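Refinishing a tabletop with hardwax oil, first time, so many questions
Forum > Home Workshop > Finishes

tallow_and_tin
Thread starter
Hello all! Long-time reader, and I finally have something worth asking about. I've been stripping and refinishing old furniture since last October, mostly chairs, and I have just fallen completely in love with bare wood. I had no idea how much color was hiding under all that orange varnish. So now I want to do tables, and I want to do them with hardwax oil, and I've read enough to be thoroughly confused.

What I've got so far: a can of Famska clear matte, a random orbit sander, white pads, a stack of old T-shirts, and more excitement than sense. My practice board looks gorgeous on one half and like somebody buttered it on the other.

Questions:
How high do you sand? I've seen 120 and I've seen 320 and both people sounded very sure.
Do you raise the grain with water first?
One coat or two?
How long before I can put a mug on it?

MamtaShakya
Welcome! The buttered half is too much oil left on too long. Everyone does it. I did an entire sideboard that way and had to go back over it with a pad and fresh oil to soften the gummy stuff, and then wipe and wipe and wipe.

My answers: stop at 150. Yes to water. Two thin coats on a top, one on legs. Mugs after a week, and use coasters for a month.

GatchalianR
I'd argue with 150. On open-grained wood, sure, but on maple or birch I can see every swirl at 150 once the oil goes on, especially near a window. I go to 180 by machine and then 180 again by hand, with the grain. The hand pass makes more difference than the grit number does.

Also, one coat if the wood only wants one. A second coat on a dense board has nowhere to go and just sits there getting sticky.

MamtaShakya
Ronaldo, you and I have had this exact conversation in at least three threads :) The maker's sheet for mine says 120 to 150 and I've never been unhappy with it. But I'll give you the hand pass. The hand pass is magic.

tallow_and_tin
Okay, this is already so helpful. How do you do the water thing? Spray bottle? Damp rag? I'm nervous about it, since the top I'm working on next is glued up from boards and I don't want it to cup.

seija_m
Damp rag, wrung out hard, both faces. Do the underside too and you won't get cupping from that little moisture. Let it dry overnight, feel how fuzzy it gets (it's like a peach!), then knock it back with the same grit you finished on. Light pressure. You're shaving off the fuzz and leaving everything else alone.

For what it's worth I use Runier, which is thicker than what you have, and I spread it with an old plastic card. You get such a thin film that way. I do a small patch, wait ten minutes, buff it with a white pad, then wipe with a dry cloth until the cloth stops dragging.

And please, please lay your oily cloths flat outside to dry, or put them in water in a metal can with a lid. Don't ball them up in the trash. They can heat up by themselves and catch fire.

GatchalianR
Seconding the rag warning with both hands.

And one thing for the original poster: sand with a light behind the work. I stand a cheap work lamp on the bench so the beam skims across the surface, and every scratch throws a shadow. Then I scribble pencil all over the top and sand until the pencil's gone. It sounds like a kindergarten exercise and it has saved me so many times.

Maricica_M
Can I come in from the other side? I love oil, I really do, I have it on every shelf in the house. But for a table that gets hard daily use I'd go with a water-based poly in matte and never think about it again. My kitchen table has had it for years, through two kids and a lot of beets. Oil would have been a map of every dinner.

MamtaShakya
A map of every dinner sounds lovely, though!

Maricica_M
You have not seen my family eat beets.

seija_m
I think both are right, and it depends on whether you enjoy upkeep. With oil I can fix a bad patch in an afternoon, right where it is, and it blends. With poly you get a tougher surface, and when it finally does scratch through you're looking at the whole top again. I like fussing over my tables, so I pick the one that lets me fuss.

aurel.craciun
I did a square top in oil last year and it's the thing I'm proudest of in this hobby. Light brown, very plain. I was tempted to stain it darker to match the floor, and I'm so glad I tried a test patch on the underside first. Just the clear oil gave it this warm, toasted look that I wouldn't have swapped for anything.

Edges took me longer than the top. End grain drinks oil like crazy and goes dark, so I sanded the end grain a couple of grits finer than the face, all the way to 240, and that evened it out beautifully. I also broke the corners with a block, just three or four strokes, since a dead sharp edge won't hold any finish and it hurts when you lean on it.
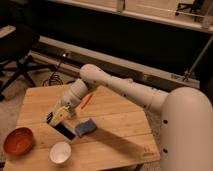 Then I did nothing at all to it for two weeks, which was the hardest part of the whole job. I kept walking past and touching it. First coat went on thin, I buffed it until my arm gave up, and the second coat went on the next day even thinner. It took so little the second time that I thought I'd done something wrong. You haven't done anything wrong if that happens! The wood is simply full.

Since then I wipe it with a barely damp cloth and refresh it with maintenance oil when it starts to look thirsty.

tallow_and_tin
Aurel, that tip about the end grain is exactly what I needed. My practice board has one end like dark chocolate and I was blaming the can. Going to try 240 on the other end tonight and compare.

How do you know when it's "thirsty"? Is there a test?

aurel.craciun
Drop of water, wait a few minutes. If it's still sitting up in a bead, leave the table alone. If it's gone flat and the wood has darkened under it, time to oil.

GatchalianR
I'm going to be the grump and say 240 on end grain is fine but 240 anywhere on the face will give you trouble. You close up the surface and the oil can't grab. I had a desk go blotchy that way and had to take it right back down to 120. So keep the sander flat when you're near the edges and don't let the fine paper wander.

aurel.craciun
Agreed, and I should have said I did the edges by hand with a block for that reason. No machine near them with the fine paper.

Maricica_M
Since I'm outvoted, let me at least be useful. Before you put any finish on, vacuum the top, then vacuum it again, then wipe it down and let it dry. Dust in the pores turns to mud under oil and you'll see it as pale specks. Skip the waxy tack cloths.

Also, if you're buying reclaimed boards, the Perkcombe yard has a bin of short lengths by the back door that are perfect for test pieces. I got an armful of ash there and I've used it to try every can I own. I write the grit and the product on the back in pencil. My favorite thing in the whole workshop, that box of samples. I get them out to show guests who did not ask.

MamtaShakya
I would be thrilled to be shown the samples.

seija_m
Same. Bring them to the Hodoroagă meet and I'll bring mine.

tallow_and_tin
Update! I did the other end of the practice board at 240 and the difference is wild. It's still a shade darker than the face but it looks like it belongs there. I also tried the plastic card and I used maybe a third of the oil I used before. No butter at all!

So my plan for the real top is: 120, then 150 (sorry Ronaldo), water, 150 by hand (see, I listened), edges by hand to 240, vacuum twice, two thin coats. Pencil scribbles at every stage because I had way too much fun with those.

One more question. Do I oil the underside as well? Nobody's ever going to look at it.

GatchalianR
Apology not accepted, but good plan. Yes, oil the underside. One coat is plenty. You want both faces taking on and losing moisture at a similar rate.

MamtaShakya
Yes to the underside, and do it first! Gives you a warm-up on the side that doesn't matter, and if you get drips around the edge you can catch them before you do the face.

Maricica_M
I put poly on my undersides too.

seija_m
Of course you do :)
One last thing from me, check the room temperature before you start. I did a coat in a cold garage once and it stayed tacky for nine days. Move it somewhere warm with the window open a crack.

tallow_and_tin
Bringing it into the spare room, then. Underside first coat going on tomorrow morning. I'll post how the grain comes up, I can't wait to see it!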